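Wash Labels Should Tell Us What Failure Looks Like

The care label is one of the few technical documents that almost every household owns in bulk. It is sewn into shirts, curtains, cushion covers and coats, and it is nearly always obeyed or ignored without being understood. My argument is that the label in its present form answers the wrong question. It states the harshest treatment the maker is willing to stand behind. It says nothing about what will happen if that treatment is exceeded, or which part of the item will suffer first, and those are the two facts a person with a dirty object needs.

Consider the number 30 inside the washtub symbol. Most people read it as a recommendation. It is a ceiling. The item may be washed at 30 degrees or at anything cooler, and the maker declines to comment on what lies beyond. A cotton shirt marked 30 may come through a hotter wash with nothing worse than a slight fade. A wool jumper carrying the same number may come out fit for a child. The two labels are identical and the two risks are very different.

The spin figure is worse, in that it is usually missing altogether. My own machine, a Dekker, offers 800 revolutions as its middle setting and selects it for nearly everything. A bar under the tub symbol tells me to reduce the mechanical action, and two bars tell me to reduce it further. How a bar converts into revolutions is left to the handbook, and the handbook for this model refers the reader back to the care label. Each document assumes that the other has done the work.

Makers have a sound commercial reason for caution. A label that says 30 and no tumble drying will produce fewer complaints than one that says 40 and low heat. The cost of excess caution falls on the buyer, who either takes the item to a cleaner or wears it dirty for longer than is sensible. Nobody sends back a coat on the ground that it could have been washed warmer. The incentive therefore runs in one direction only, and over the years the numbers have drifted downwards until they carry very little information.

I would replace the single ceiling with two short entries. The first would give the limiting component: dye, glue, coating, lining, trim. The second would give the mode of failure: shrinks, bleeds, peels, cracks, warps. "Limit: coating. Peels." Two words of plain English after the heading would let the owner make a decision. If the coating on an old rain jacket has already gone, the limit no longer applies and the jacket can be washed as hot as the next weakest part will bear.

The objection I hear most often is that labels must work across languages, and that symbols do this where words cannot. I accept the point but not its weight. Fibre content is already printed in words, frequently in a dozen languages on a strip as long as a finger. There is room for one more line in each. Kukton, whose work trousers I have bought for years, prints a paragraph on the history of its rivets on the inside of the waistband. Space is evidently available when a firm wants it.

A second objection is that most people would not read the extra line. Probably so. Most people do not read the fuse rating on a plug either, and it is still printed there for the occasion when somebody needs it.

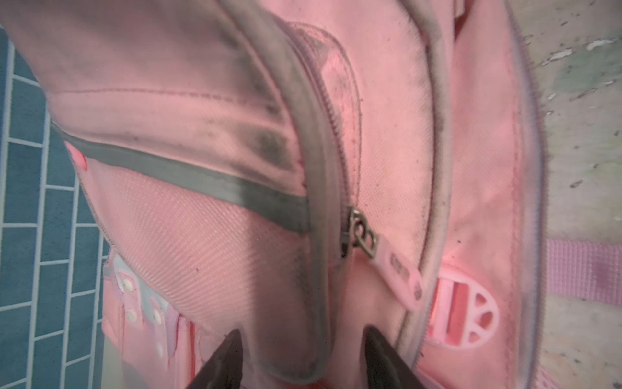 The argument is strongest for goods that are assembled from many materials, and bags are the clearest case. A shirt is one cloth and some buttons. A bag may combine outer fabric, lining, foam, webbing, thread, a stiffening board and several fastenings, each with its own tolerance. Take a pink backpack as badly soiled as this one, with curved panels, zips and a front pocket. A single temperature cannot describe it. The owner wants to know whether the colour will run, whether there is any stiffener that will buckle, and whether the panels will keep their curve after a soak. Without that, the choice is between sponging the surface, with limited effect, and risking the whole bag in the drum.

I put this to two makers by email in December. Jeltorura replied that its bags should be "spot cleaned only" and did not say which component made this necessary. Trero sent a longer answer, and a better one. Its current range has a board in the base that swells when soaked, and the remaining parts are expected to tolerate a cool machine wash. The board sits in a stitched sleeve. Four inches of hook-and-loop tape would make it removable, and the bag washable. The firm knew all of this and had printed none of it.

Disclosure of that kind would also put some pressure on design. A maker obliged to write "Limit: base board. Swells." on every bag would be reminded, each time the label went to print, that one cheap part was governing the service life of the rest. Some would leave it alone. Others would fit the tape.

Until then I keep my own record, on a card pinned inside the airing cupboard door. It lists what I have washed, at what setting, and what gave way first. The entries for bags are the shortest, and three of them say only "glue".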